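Moth holes in a wool coat: worth mending?

Posted 2023-04-05 in Clothes and Mending

I found 13 holes in my winter coat in March, all on the front, naturally. It's a Wandov, bought second-hand, and I'm fond of it. Do I darn it or give the moths the rest?

Katia Testa
Darn it. Freeze it first, sealed in a bag, for 2 weeks. Use wool a shade darker than the coat, as lighter thread shows up like toothpaste. Moths want wool, silk and fur, so you can leave the synthetic cuddly toys out of the freezer.

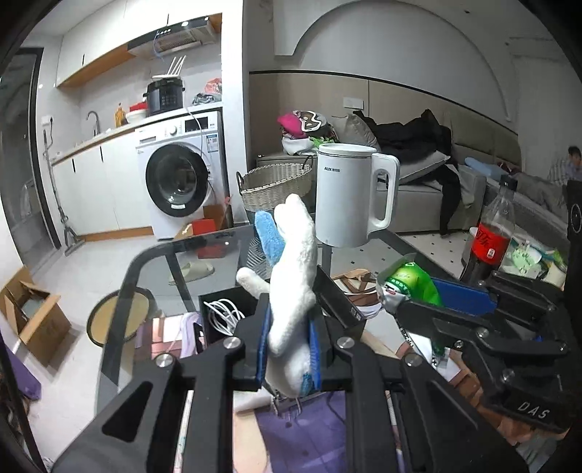
pellbrook
Two weeks is fine if your freezer is properly cold. Mine isn't, so I gave it longer. I'd skip lavender bags, which my moths treated as soft furnishings.

Ultden
buy a new coat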